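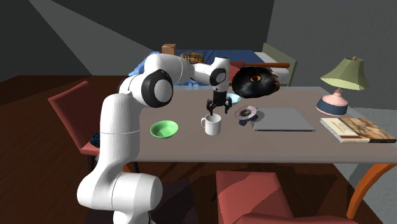 Simulated cell, overview camera. Gripper open above the mug.

Acceptance criteria for grasp episodes in simulation: what counts as a valid grasp on a mug?

Asked on a Wednesday in Simulation and Testing. Tags: grasping, acceptance-criteria, logging, simulation

We are writing an internal procedure for accepting or rejecting simulated pick episodes before they go into a training set. The arm is a single manipulator with a two-finger gripper at a dining table, and the target is a white mug. Other tableware, a laptop and a book share the tabletop.

The batch has 169 episodes. Our first rule was "object is above the table at the end of the episode." Two reviewers applied it to the same batch and disagreed on 40 episodes. Most of the disagreements concern finger placement. One reviewer accepts a finger inside the opening of the mug, the other wants both fingers on the outer wall or on the handle. 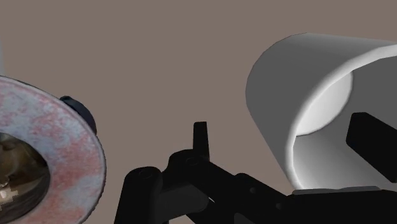
Close view, same setup. One finger inside the opening of the white object.

Questions:

1. Is an inside-outside grasp on the wall normally treated as valid, or should it be a separate class?
2. Should the check be made from the images, from simulator state, or both?
3. Should objects with visibly wrong physics in the background cause rejection, even when the target is not affected?

We use Testness to run the batches and Brillico for review, if that matters.

3 answers

Answer 1 (accepted)

Write the grasp definition before you write the success rule. Your reviewers are working from two definitions, and a height threshold will not settle that.

For question 1: a pinch across the wall, with one finger in the cavity and one outside, is a valid grasp for an empty open container. It is not valid if the task text implies that the mug has contents. We record it as its own class and let the task decide. Our classes are outer wall, inside-outside wall, handle, and other. "Other" always goes to a second reviewer.

For question 2: use both, and say which one wins. State should decide contact. In a close view like your second one you can see a finger in the opening and a light strip under the lower side of the object, but an image does not give you a contact force. The minimum we log per episode:

- contact pairs between each finger pad and the target, by time step
- pose of the target relative to the gripper, from closing to end of episode
- gripper opening, commanded and measured
- penetration depth, maximum over the episode
- simulator version and time step

Reject if the relative pose drifts after closing by more than your limit. We use 6 mm. Set yours from the real gripper if you intend to transfer. Check penetration depth separately – a finger that has sunk into a wall can pass every other check.

For question 3: yes, flag it. Your overview has a black ring-shaped object above the table with no visible support. It may be in free fall after a spawn, or it may be a placement error. Either way the episode should not be accepted until the object state has been read. Run a settling period before the arm is enabled, and start recording only when all free bodies are below a velocity limit. If an object never settles, the seed is invalid and should be listed as such. Do not delete the seed from the log.

Comment: We had the settling period but it was applied after recording started. Moved it. Thanks.

Comment: What do you do about the collision mesh on a mug? Ours was a convex hull for a while and the cavity was solid.

Comment: Then inside-outside grasps cannot occur correctly at all. Use a decomposed mesh and put the mesh version in the episode header.

Answer 2

I would keep it simple. If the mug goes up and stays up, it's a pass. Too many classes and the reviewers slow down. At Flastside we had a long form and people just picked the first option.

Comment: That is an argument for a better form. The 40 disputed episodes came from the simple rule.

Answer 3

Adding to the accepted answer. Measure reviewer agreement again after you change the definition, on the same batch and with the earlier labels hidden. The Yalçınkaya template (the one with the grasp class field on page one) has a column for this. We hold a batch until agreement reaches 82 percent on grasp class, then release it with the disputed episodes marked.

Also fix the camera set. If one reviewer works from the overview and the other has the close view, they are judging different evidence – the overview rarely shows where the inner finger ends up.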